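Keeping old towers going, one tray at a time

Bent Ásgeirsdóttir has been taking desktop computers apart for 15 years, and she still lays the parts out before she touches a screw.

"People want to get straight in there," she says. "I want somewhere to put things first."

She runs the hardware bench at Undby, a small workshop that reconditions office computers and passes them on to schools and community groups. The machines arrive by the pallet when a business moves premises or changes its fleet. The best month so far was October, when a firm called Ezzat cleared out two floors at once.

Ásgeirsdóttir learned the work at Manico, a repair shop where she was the youngest on staff by a long way. "I swept up, I made tea, and after six months they let me swap a power supply. I was nervous as anything."

Her method now is fairly fixed. The tower goes on its side with the panel off. Dust comes out before anything else does. Memory, processor and drive are kept in a moulded tray beside the case, each in its own slot, until the board has been checked.

"A stick of RAM on a bare bench gets leaned on," she says. "Someone puts a mug down next to it. In the tray it's got a place, and if the place is empty I know it's either in the machine or on the floor."
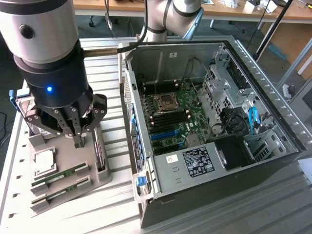

An open tower on the bench, with the processor and memory in the tray alongside.

The socket is the part she takes most care with. She looks it over under a lamp before the processor goes anywhere near it, and she won't let new starters do that step alone in their first six weeks.

"You line up the corner mark, you lower it in, you let go. If you're pushing, something's wrong. The memory is different – you do have to push, and the first time everybody thinks they've broken it."

She likes the older office cases, particularly the ones with coloured latches and clips. "Blue usually means you're allowed to touch it. Whoever came up with that saved me a lot of time."

The workshop has put 2,000 machines back into use, and keeps its records in Clilteo, a stock program Ásgeirsdóttir describes as "ugly but quick". Every tower gets an entry with its faults and what was swapped. Those that can't be saved are stripped for parts, and she has shelves of fans, cables and drive caddies sorted by fit.

What would she like more of? Laptop chargers, she says, and donors who leave the screws in. "We get cases held shut with packing tape. I've got a jar of screws, but they're never the right length."

Her own computer at home is a tower she rebuilt from three others. It has no side panel. She keeps meaning to bring one home from work.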